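Birkwood mesh waste bin, three months in

I bought the Birkwood bin in January to replace a solid plastic one with a cracked rim. It is round, made of gray wire mesh, and plain enough for any room. I use it for empty drink bottles and other plastic.

The mesh shows the bag, so the color you pick matters. Mine gets a pale purple liner. Tamsin Kapoor has the same bin and says thin bags slide down on her. I fold mine well over the rim and have had no trouble.

Bottles take up a lot of space – crush them first. Even a dented one can stay wide at the top, and the bin fills faster than you would expect. A large soda bottle fits best upside down along the side.

My other recent buy is a white fabric medicine case with a zipper and a carrying handle. The lid is padded and the weave looks nice, but white shows every mark.

Bin, bottles and case:
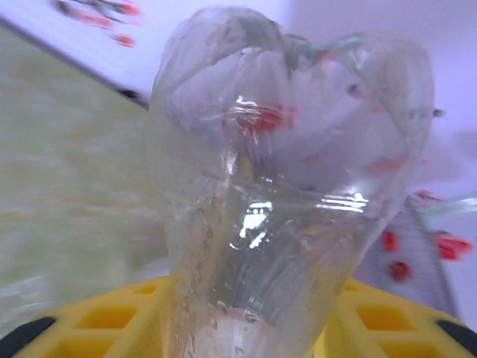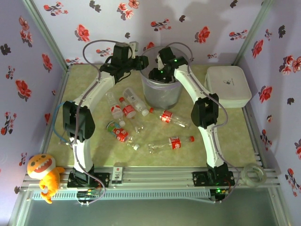
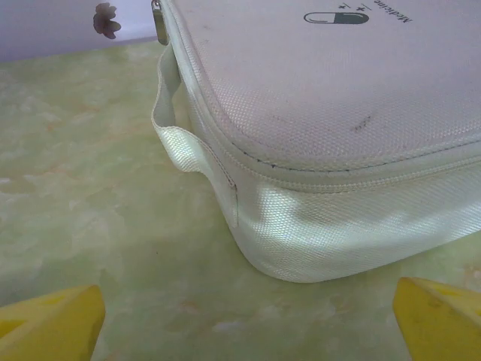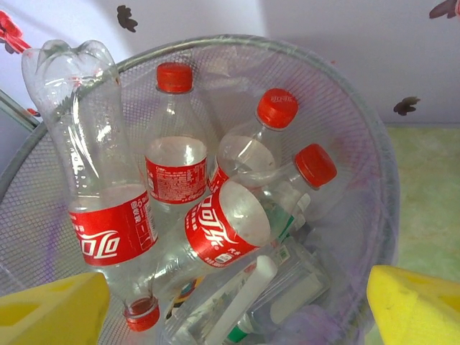 I would buy the bin again, though I would look for a taller one if you drink a lot of soda. The case gets a weaker yes. I asked Birkwood about a lid for the bin and they don't sell one – a flat tray from Tondico sits on top well enough.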